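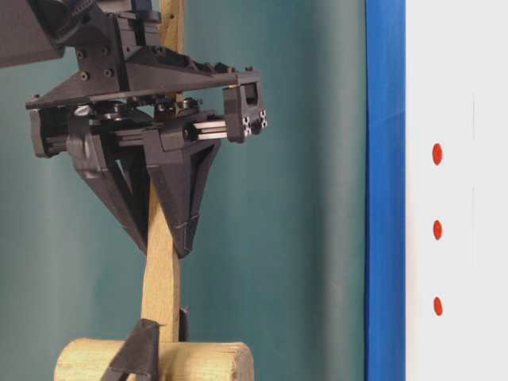

Gazi asked whether printed fingers can hold a wooden handle at all, or whether they just bend out of the way. The full comment went on: "Mine grip fine on foam and cardboard. With a bare wood handle I get a twist every time the arm speeds up. Is that the plastic or is that me?"

Probably some of each. Printed fingers will hold a wooden handle if they close on the flat sides and the load isn't too far below the grip. Most twisting we have dealt with came from closing on a corner, or from play where the fingers meet the carriage. Check those two before you print anything thicker.

The rest of this page answers the questions that come in most often about the Trelulness gripper build. Last updated September 11, 2023.

What is Trelulness?

It is a parallel gripper for a small robot arm, designed and built in the Gavach shared workshop. Two fingers move toward and away from each other on guide rods. Most of the structural parts are 3D printed. The plans are free to use and change.

Do I need a workshop to build it?

No. A printer, a set of hex keys, a drill and a small file will get you through it. A bench vise helps when you press the bearings in. Two of the builds we know of were done on kitchen tables.

How long does the printing take?

On our machine the full set takes 24 hours, split over several jobs. The fingers are the part you will print again, so do them last and keep the settings written down. Print them lying on their sides. If they stand upright the layers run the wrong way and the tips snap.

What did it cost?

We spent 91 dollars on the gripper, leaving out the arm and the filament we already had. Rods and bearings were the largest part of that. Prices move around, so check before you order.

Why use a mallet for testing?

A tool with a heavy end is a hard thing to hold. The weight sits well away from the fingers and pulls on them whenever the arm starts, stops or changes direction. A gripper can pass every static test on the bench and still let a mallet rotate in its grip. We start with the handle held near the top and the arm moving slowly, then raise the speed a little at a time.

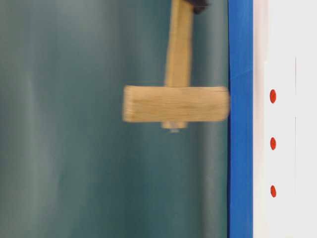 Let the tool settle between moves when you are still tuning. If you send the next move while the head is swinging, the two motions can add up, and it gets hard to tell a weak grip from a bad path. We put a pause of two seconds in the script and took it out at the end.

Keep people and pets out of reach of the arm during these tests. Wear eye protection. A dropped mallet is heavy enough to hurt a foot.

My tool slips down through the fingers. What should I change?

Start with the surface. Smooth printed plastic on smooth wood does not give much friction. A strip of thin rubber glued to each finger pad made the biggest difference for us. After that, look at belt tension. A loose belt lets the fingers open slightly under load even when the motor is holding position.

Do not turn the motor current up as a first step. We did that in May and softened a motor mount.

How many grips has it been tested for?

Our log has 1,686 open and close cycles on the current carriage. We replaced the finger pads once in that time. The rods get a wipe and a drop of light oil when they start to sound dry.

Can it handle electrical parts as well as tools?

Yes, with lower force and some care. Hard plastic housings are fine. The things to watch are exposed pins, and any cable that is still attached. A cable pulls on the part as the arm moves, and a stiff one can turn a light block in the fingers. Leave slack, and route it so it comes in from one side all the way through the move. 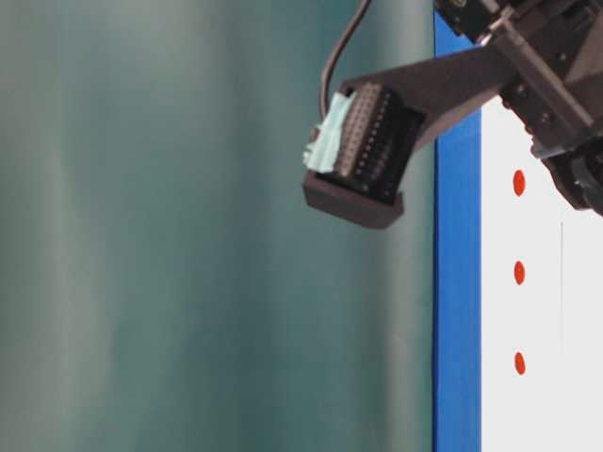 A finger with a small lip at the bottom is worth having for this kind of job. The part rests on the lip, so you can back the closing force off. Always disconnect power to anything the gripper is going to carry.

Which controller does it use?

We use the Cendent board because the workshop had one. Any controller that can drive a stepper and read one limit switch will do. The only file you would need to rewrite is the one that sets the pin numbers.

The fingers don't close evenly. Is that a fault?

Usually it is belt clamp position. Loosen both clamps, push the fingers together by hand at the center, and tighten again. If one side still lags, look for a rod that is out of line - sight along it from the end block.

Can I sell grippers made from these plans?

Yes. Please keep the name Trelulness on unmodified versions only, and include the parts list.

Where do I send corrections?

Use the comment form under the build notes. Tell us which revision you printed; the current one is 19. Measurements in millimeters are easiest for us to check against the drawings.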